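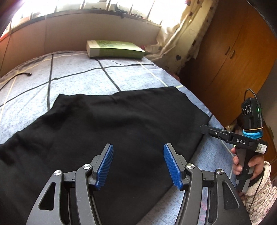 Figure 1. Black fabric between two blue ridged finger pads.

Heat Gain Under Dark and Light Shade Cloth
Project report, Civau site
Submitted 10/25/20

1. Purpose

Shade cloth is sold in several colors, and growers often pick one by price. This project compared the air temperature under black cloth and white cloth of the same stated shade rating. A second question was whether the height of the cloth above the bed changes the result.

2. Background

A dark cloth absorbs most of the sunlight that strikes its threads. The threads warm up and give off heat in all directions, including down toward the plants. A white cloth reflects and scatters more of the light. Two cloths can therefore block the same share of light and still produce different temperatures below. Wind reduces the difference by carrying heat away from the threads.

3. Method

Two frames were built on the south side of the Civau plot, one for each color. Each frame held a single layer of cloth over a bare soil bed. Sensors were hung in white vented housings at plant height, one at the center of each bed. A third sensor was placed in the open as a control.

The cloth was set first at the low position and later moved to the high position. Readings were logged at fixed intervals during daylight. The low position produced 1,476 readings and the high position 3,652. The counts differ due to a battery fault in the first part of the work. The battery pack was replaced before the cloth was raised, and no further data were lost.

In the low series, 27 readings were removed. All of them came from the control sensor during a morning when its housing had tipped over and the probe was in direct sun.

4. Results

At the low position, the air under the black cloth was warmer than the air under the white cloth on clear afternoons. On overcast days the two sensors agreed within the accuracy given by the maker. At the high position the gap on clear afternoons was smaller — in a steady breeze it could not be separated from sensor error.

Soil temperature was not logged. Hand readings were taken at the Luvari end of the plot, but the probe was not calibrated and those values are left out.

5. Sources of error

The low and high positions were not tested at the same time, so part of the change may be due to weather. The black cloth also sagged in the middle after rain and had to be tightened twice. A better design would use four frames, with both colors at both heights.

6. Further work

A repeat is planned for January at the Akotholm greenhouse, where wind can be controlled with the side vents closed. The logger settings will be kept the same, and a soil probe will be added to each bed.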